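Looking after rubber gloves and work gloves

Most gloves are thrown out long before they are worn through. They go stiff, or start to smell, or one of the pair disappears behind the washing machine. A few habits will get you a good deal more wear out of them.

Rubber gloves

Rinse the outsides under the tap while they are still on your hands, then peel them off so they come away inside out. Wash the insides with a drop of washing-up liquid and hang them by the cuff, away from the radiator. Turn them back the right way once the lining is dry. If the fingers won't pop out, roll the cuff closed and squeeze the air down into them.

A little cornflour shaken inside makes them easier to get on. Don't use talc if you are going to be handling dishes.

Leather gloves

Knock the dirt off first and use a barely damp cloth on what is left. Soaking takes the oil out of the hide and they dry like cardboard. When they are nearly dry, put them on and make a fist a few times, then leave them flat overnight. Saddle soap twice a year is plenty, and I do mine in June, when the pruning is out of the way.

Knitted and ribbed gloves

Wash these at 30 with the towels, no fabric softener. The ribbing at the wrist is the part that goes slack, so don't pull them off by the cuff. Ease each fingertip loose and slide the glove off from there.

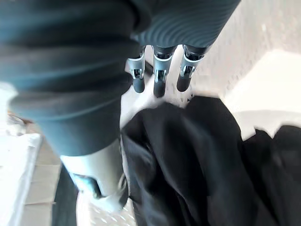
Vangelis Koutsoukos wrote in to say that he never puts coated gloves in the machine at all. He had a pair from Groldale where the palm coating peeled after one warm wash, and now he scrubs them against each other in a bucket, as if washing his hands, and pegs them up by the middle finger. He also turns the cuffs back while they dry – they stay damp longest there.

I have tried his way since and it works well on garden mud. It does less for engine grease, where a spoonful of sugar mixed into the washing-up liquid is still the best thing I know.

Storing them

Keep pairs together with a clothes peg and hang them on a nail or a hook. A drawer is fine if they are bone dry. Keep rubber ones out of sunlight, as a windowsill will turn them tacky in one summer.

Odd gloves

When one of a pair splits, keep the other. Cut the cuff into rings and you have strong rubber bands for seed packets and paint tins. Two left-hand gloves can be made into a pair by turning one inside out, though the grip will be on the wrong side.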